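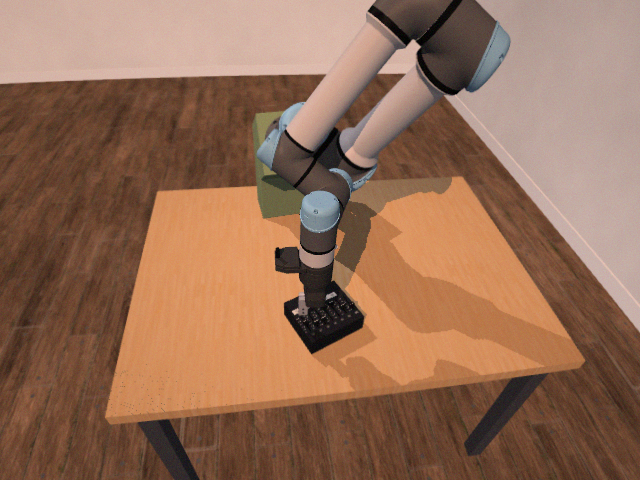

The Vimetti Theater and What Came After
Local History Project, Final Report
Chidubem Nwachukwu and Somtochukwu Danladi

1. What we did

Our project is about the Vimetti, the movie theater that used to be on Canal Street in Bech. It closed before either of us was born. The building is still there, it's a carpet store now, and the sign out front still has the curved top part where the name was. We wanted to find out why it closed, and whether the usual story is right.

The usual story is: people got TVs, then VCRs, and stopped going. That's what the plaque says and it's what both our families said when we asked. We thought it would be a short report. It got longer.

Sources. Old newspapers on microfilm at the public library (slow, and the machine eats quarters). Three interviews. A box of papers from the theater office that the carpet store owner let us look through in her back room, not borrow. City directories. One map.

2. Background

Bech had 4,000 people when the Vimetti opened, going by the directory for that year. Most of the work was at the Skedasora bottling plant, which made orange and cream soda and later just filled bottles for other companies. The plant ran three shifts. This turned out to matter a lot and we didn't know it at the start.

The theater had one screen, a balcony, and a candy counter that was rented out to a separate business. We didn't know that was a thing. The candy counter paid the theater rent every month, and in the office papers the rent is written in green ink so you can find it fast. In a bad month the green number was the biggest one on the page.

Ads in the paper show the program changed twice a week in the early years. Sunday to Wednesday one picture, then a new one. Saturday mornings were cartoons and a serial, and admission for kids was a dime plus, for a while, a Skedasora bottle cap. The caps went back to the plant and the plant paid the theater for them. So the plant was buying the kids' tickets, sort of. We couldn't find the actual agreement, only the payments.

3. The shifts

This is the part we think is new.

The show times in the ads look random at first. 1:15, 3:40, 7:20, 11:30. Who goes to the movies at 11:30 at night on a Tuesday? Somtochukwu put the show times next to the plant shift times and they fit. Second shift let out at 11. Walk over, buy a coffee at the counter, sit down. The late show was for second shift. The 1:15 was for third shift people who had slept the morning and for anyone with small kids.

One of the people we interviewed worked second shift as a young woman, and she told us the late show was "the only place that was open and warm that wasn't a bar." She said half the audience fell asleep. She saw the first half of a lot of movies. She also said the usher would wake you up at the end by tapping the seat, never the shoulder, and that he knew people by name.

We asked her if she stopped going when she got a television. She said they had a television the whole time.

4. What the numbers show

The office box has a ledger for most years, with some gaps (water damage, one whole year missing). We copied the attendance totals by month. The best March we found had nearly 3,000 tickets sold, which is a lot for a town that size. It means a good part of the town went, or some people went again and again, probably the second thing.

If TV killed the theater you would expect the numbers to start going down when TVs showed up. They go down a little. Then they come back and stay pretty flat for a long time. The evening show drops, we want to be fair about that, and the Saturday cartoons drop too. But the late show and the early afternoon hold steady almost the whole way.

Then Skedasora cut the second shift. It's in the paper on page one, below a story about a flood. The late show is gone from the ads five weeks later. The next year third shift goes, and the 1:15 goes with it. After that the Vimetti is running one show a night and two on Saturday, and that's when the letters in the box start to sound worried.

The candy counter gave up its lease that winter. No more green ink. The theater was open for a total of 31 years, and it lasted eleven months after the green ink stops.

So our argument is that the theater lost its odd-hours customers, and the odd-hours customers were what kept it going. TV hurt it. The shifts finished it.

5. The bus

We almost left this out but our teacher said put it in.

The Reneo bus line used to run a late bus at 1:45 in the morning from Canal Street out to the east side houses. It was timed for after the late show. When second shift ended the late bus ended too, same month. So even if you wanted to see the 7:20 show and hang around downtown after, the last bus was now at 9:50, and the 7:20 let out at 9:30 or so. Twenty minutes. If the picture ran long you walked. It's forty minutes on foot to the east side, Chidubem tried it, with the hill.

Our second interview was with a man who drove for Reneo. He said the company never asked the theater and the theater never asked the company, everybody just looked at the plant. He also said the late bus smelled like orange soda. We believe him. The plant workers got it on their shoes.

6. Problems with our research

– The missing ledger year is right before the TV years, so we can't say exactly how high attendance was going in.

– Only three interviews. We tried for five. One person changed their mind and one was in the hospital.

– People remember the prices very differently. One person said a ticket was 40 cents and another said a quarter, and they were talking about the same year. The ads agree with the quarter. It could be the higher price was balcony seats but the ads don't list a balcony price at all.

– The paper was owned by a family who also owned part of the plant. The shift cut story is short and very cheerful. We used it for the date and not much else.

– We ran out of time on the map. We wanted to mark where the moviegoers lived from the mailing list in the box, but the list is in pencil and a lot of it is smudged. Got through A to F.

7. The third interview

Doesn't fit anywhere so it gets its own section. The daughter of the last manager. She was in and out of the building her whole childhood and did homework in the projection booth because it was quiet except for the projector, which she said you stop hearing. She remembers the last night. It was a western and not many people came, her father let everybody in free after the first twenty minutes and left the doors propped open even though it was cold out. There was no speech. He turned off the sign himself and then turned it back on again because people were still in the lobby and couldn't see the steps.

She doesn't agree with us about the shifts, we should say. She thinks it was the roof. The roof needed to be replaced and there was no money, and her father talked about the roof at dinner every night for two years. We looked and there is a roofing estimate in the box, folded small, with no date on it. If it's from the last two years it fits with our argument, becuase the money for the roof would have been the late show money. If it's from earlier then she may be right and we have some of this backwards. We couldn't tell. The roofing company isn't in any directory we checked.

8. What we would do next

Find the plant's side of the bottle cap deal. Finish the map. Look at the two other towns on the Reneo line that had theaters and see if their show times followed a shift too – one of them had a shoe factory and the other had nothing much, so it would be a good comparison. Date the roof estimate somehow, maybe from the letterhead.

Also somebody should scan the office papers soon. They're in a cardboard box on a concrete floor next to a water heater. We asked the owner if she would let the library do it and she said probably, after inventory.

Thank you to the library for letting us stay past closing on two different nights, and to the people who talked to us.

Submitted Sunday, April 14, 2019

Share this: 40 shares
3 comments

Related student projects
Street Names of Bech and Where They Came From
The Flood on Canal Street: Three Families Remember
Soda Bottles in the Creek Bed
Why Our School Has Two Front Doors
Riding the Reneo Line End to End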